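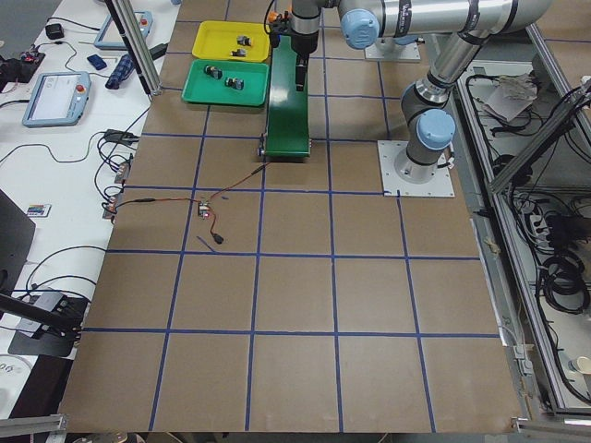 Robot arm with its gripper over the green ramp, blue tape grid on the table

From: Keegan Mudgway
To: Garden furniture list
Subject: Re: Kislow bench – oil or leave it grey?

Valeriano Peñalver wrote:

> We bought the Kislow bench and table last May and the wood has gone
> grey along the top rail and the arms. My wife likes it, I don't.
> The shop in Girkley sold me a tin of Drusamum oil but the label only
> says "apply to clean dry timber", with nothing about what to do if it
> has already weathered. Do I sand it first? Also one of the legs rocks
> on our slabs and I would like to sort that out at the same time. It
> has had a cover on all winter.

Valeriano,

I have the same bench, two years older than yours, and have oiled it twice. Answers in the order you asked.

Cleaning and sanding

Wash it first with warm water, a little washing-up liquid and a soft brush, working along the grain. Leave it a good few days under cover with air moving round it. I kept mine in the car port. The grey is only on the surface, so you don't need to go deep. I used 80 grit on the worst of the arms and 120 everywhere else, by hand on the slats and with a small sander on the table top. Don't use wire wool, as the bits left behind go rusty and mark the wood.

The oil

Thin coats. I put the first one on far too thick and it stayed tacky for a week. Wipe off whatever hasn't soaked in after twenty minutes. A 500 ml tin did two coats on my bench with 50 ml left over, but your table will need a tin of its own. Lay the rags out flat outdoors to dry before you bin them, they can heat up if they are left in a heap.

If your wife wants the grey, you could oil the table and leave the bench alone. Cayetano Alcaraz did that and it looks fine to me. It won't harm the bench.

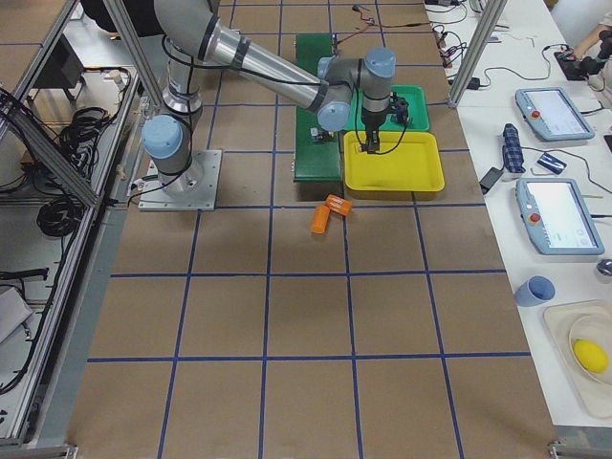
The rocking leg

Check the bolts before you do anything to the leg. Mine had worked loose where the front rail meets the arm, and once they were tight the rocking had gone. Dewulf sell the hex key separately if you have lost yours. If it still rocks, turn the bench end for end. If a different leg lifts then it's the slabs. Screw-in feet with 5 mm of adjustment will take up most of it, and they keep the end grain off the wet stone as well.

The cover

I would take it off on dry days. Aurelio Arroyo had black spots under his, which he put down to damp air trapped inside. He now props the middle up with an upturned bucket so the rain runs off.

I have a spare half sheet of the 120 grit and can drop it round on Tuesday if you want it.

Keegan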